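레몬 반쪽이면 도마가 깨끗해진다는 말

천연 세정법을 다루는 글에는 거의 빠짐없이 레몬이 나온다. 굵은소금을 뿌리고 반으로 자른 레몬으로 문지른 다음 헹구면 나무 도마가 소독되고 냄새가 빠지고 얼룩까지 지워진다고 한다. 잡지마다 몇 년에 한 번씩 같은 기사를 싣고, 우리 잡지도 예외가 아니었다. 지난 호들을 뒤져 보니 표현만 조금씩 바뀐 같은 글이 네 번 실려 있었다. 근거를 밝힌 글은 한 편도 없었다.

나는 이 방법이 전부 헛소리라고 말할 생각은 없다. 다만 무엇이 되고 무엇이 안 되는지 구분하지 않은 채 '천연'이라는 단어 하나로 묶어 파는 방식이 오래전부터 거슬렸다.

먼저 냄새. 생선을 손질한 도마에서 나는 비린내는 주로 아민 계열 성분에서 온다. 염기성이라 산을 만나면 휘발성이 떨어지고 코에 덜 닿는다. 레몬에는 구연산이 들어 있으니 여기까지는 말이 된다. 마늘과 양파로 넘어가면 사정이 다르다. 그쪽은 황 화합물이라 산으로 중화되는 성질의 냄새가 아니다. 레몬 향이 잠시 덮을 뿐이고, 다음 날 사과를 썰어 보면 안다.

소독은 더 의심스럽다. 산성 환경을 싫어하는 세균이 많은 것은 사실이다. 하지만 도마 표면에 얇게 펴 바른 과즙이 몇 분 사이에 칼자국 안쪽까지 들어가 세균을 충분히 죽인다고 장담할 사람이 있을까. 과즙은 레몬마다 농도가 다르고, 문지르는 힘도 다르고, 도마에 남은 기름이나 단백질이 중간에서 방해한다. 생닭을 썬 도마를 레몬으로 닦고 그 위에 상추를 올리는 일은 권하고 싶지 않다. 주방 세제로 씻고 뜨거운 물로 헹군 뒤 세워서 말리는 쪽이 훨씬 지루하지만 믿을 만하다.

얼룩에 대해서는 반쯤 인정한다. 당근이나 비트 물이 막 들었을 때 소금으로 문지르면 옅어진다. 그런데 이게 레몬의 공인지 소금의 공인지 나는 여전히 모르겠다. 소금만 쓰고 물을 조금 묻혀 문질러도 눈으로는 별 차이가 없었다. 우리 집 부엌에서 해 본 일이니 실험이라고 부르기는 민망하지만, 레몬이 필수라고 쓰는 기사들도 그만한 시도조차 했는지 궁금하다.

이 틈을 파고드는 것이 제품들이다. 탐부난(Tambunan)이라는 상표를 단 '레몬 도마 밤'은 작은 통 하나에 보습, 탈취, 항균이라는 말이 나란히 적혀 있다. 성분표를 보면 대부분이 미네랄 오일과 밀랍이고, 레몬은 향료로 맨 끝에 있다. 오일과 밀랍은 나무가 물을 덜 먹게 해 주니 쓸모가 있다. 그 쓸모만 적으면 될 것을 굳이 노란 과일을 앞세운다. 마네스(Marness)의 분말 세정제도 비슷하다. 한 봉지에 3000원인데 내용물은 구연산과 베이킹소다다. 둘을 함께 물에 풀면 거품이 시원하게 올라오고, 그 거품이 가라앉을 즈음에는 산과 염기가 서로를 상당 부분 써 버린 뒤다. 보기에는 좋다. 청소하는 기분도 난다. 구연산을 따로 쓰면 물때에, 베이킹소다를 따로 쓰면 눌어붙은 때에 각각 나은데, 섞어 팔면 거품이 나서 잘 팔린다.

유르인스카(Jurnska)라는 생활용품 매장에서는 '100% 식물 유래'라고 쓴 스프레이를 계산대 옆에 쌓아 두고 판다. 식물에서 왔다는 말은 순하다는 뜻도 안전하다는 뜻도 아니다. 레몬 껍질의 리모넨은 공기 중에서 산화되면 피부를 자극할 수 있다. 손에 갈라진 데가 있는 사람은 과즙만 닿아도 따갑다. 대리석 조리대에 흘린 레몬즙을 그대로 두었다가 표면에 허옇게 먹은 자국이 남았다는 하소연도 독자 편지에 심심찮게 온다. 석회질 돌은 산에 약하다. 천연이라는 딱지가 붙었다고 돌이 봐주지는 않는다.

나무 도마로 돌아오면, 수명을 갉아먹는 것은 대개 물이다. 개수대에 담가 두거나 젖은 채로 눕혀 두면 한쪽 면만 물을 머금어 휘고, 조각을 이어 붙인 도마라면 이음매부터 벌어진다. 레몬을 쓰든 안 쓰든 이 문제는 그대로 남는다. 오히려 '레몬으로 닦고 10분 두라'는 조언을 매번 따르는 사람은 도마를 그만큼 더 오래 적셔 두는 셈이다. 식기세척기는 말할 것도 없다.

그래서 나는 이렇게 쓴다. 평소에는 세제와 수세미, 헹굼, 마른행주, 그리고 세워 두기. 생선을 만진 날에만 쓰고 남은 레몬 껍질로 한 번 훑고 바로 씻는다. 새 레몬을 일부러 자르지는 않는다. 기름칠은 나무색이 허옇게 뜨기 시작하면 미네랄 오일로 하고, 식용유는 산패해서 끈적해지니 쓰지 않는다. 깊은 칼자국이 늘어 솔이 닿지 않으면 사포로 밀거나 버린다. 고기용과 채소용으로 도마를 2개 두는 것이 어떤 세정법보다 효과가 크다고 보는데, 이런 조언은 사진이 예쁘게 안 나와서인지 기사로는 잘 실리지 않는다.

스코마로라(Skomarora)의 주방용품 카탈로그가 10월마다 편집부로 온다. 올해 것에도 레몬 그림이 박힌 도마 관리 세트가 있었고, 설명서에는 '할머니의 지혜'라고 적혀 있었다. 우리 할머니는 도마를 볕에 내놓으셨다. 레몬은 비싸서 사신 적이 없다.
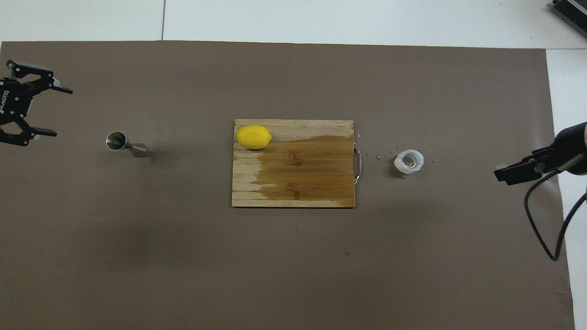 글·사진 생활부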